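Lettre d'information – 20/05/2019

Forside 17 : déploiement de la mise à jour

La mise à jour 17 du système Forside est disponible pour l'ensemble des postes administrés par la direction du numérique. Elle concerne 300 postes, dont 278 ont déjà reçu le correctif de sécurité préalable. Les autres seront traités par les correspondants informatiques du site de Flemcombe, sur rendez-vous.

Cette version modifie la gestion des notifications, désormais regroupées par application, et étend la durée de conservation des sauvegardes locales. Le mode sombre – demandé par plusieurs services – s'active dans les préférences d'affichage.

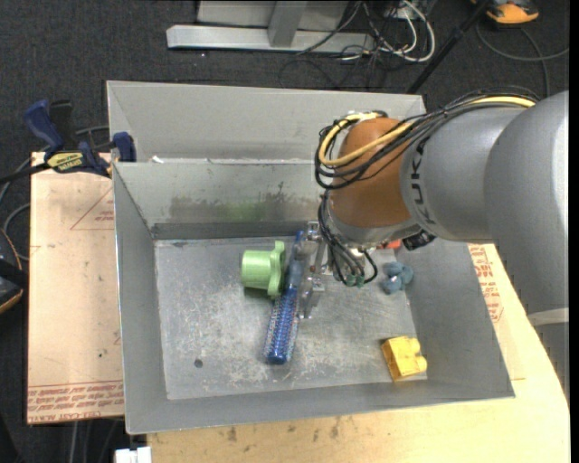

Calendrier et assistance

L'ancienne version cessera d'être prise en charge en octobre. Les agents utilisant encore la messagerie Gurkia sont invités à exporter leurs carnets d'adresses avant l'installation, ceux-ci n'étant pas repris automatiquement.

Pour toute difficulté, le support est joignable au poste 1348. Les demandes relatives aux licences sont à adresser à Matilde Carrilho, responsable du parc logiciel.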